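3.2 Collecting the demonstrations

All demonstrations were recorded with hand-held grippers, without a robot present. Each gripper has the same finger geometry as the one fitted to the arm used in Section 5, so the recorded finger widths can be replayed without rescaling. A wide-angle camera is fixed behind the fingers and looks along them. We built two of these units and used them in turn, one charging while the other was in use.

Recording took place in August at two sites, the Dundamholm building and the smaller Azevedo workshop. We did not tidy either site beforehand. Earlier work in our group had used a cleared bench with a plain backdrop, and policies trained on that data did poorly as soon as the background changed. For the present set we asked people to work wherever there was room, on floors as well as tables, and to move to a new spot after every 5 demonstrations.

The task was to pick up a flat item and put it down at a second place chosen by the person holding the gripper. Flat items are hard for a two-finger gripper. The fingers have to come in low and catch an edge, and a small error in height means that they close on nothing. Kuldeep Malhotra wrote the instruction sheet, which fits on one page and says little beyond where to start, how fast to move and when to press the stop button. People were told to carry on after a missed grasp – a second try in the same recording is useful to the policy.

In total we kept 276 demonstrations. Some 200 of them were recorded at Dundamholm, where there was more floor space. Figure 2 gives a view from the gripper camera.
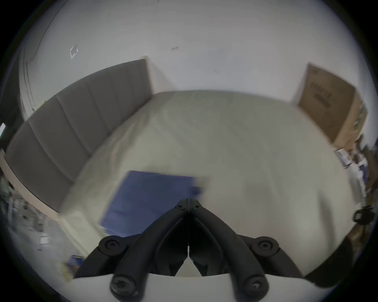 Figure 2. View from the gripper camera, with a flat blue item on the floor beyond the fingers.

Camera motion was recovered afterwards with the Misix tracking package. Recordings were dropped if tracking was lost for more than a short stretch, and most of these losses came from quick turns of the wrist. Blurred frames were otherwise left in, as the arm also produces them when it moves at full speed. The dark border of the lens was masked before training, and the images were then scaled down to the input size of the Zondora encoder. No other changes were made to the images.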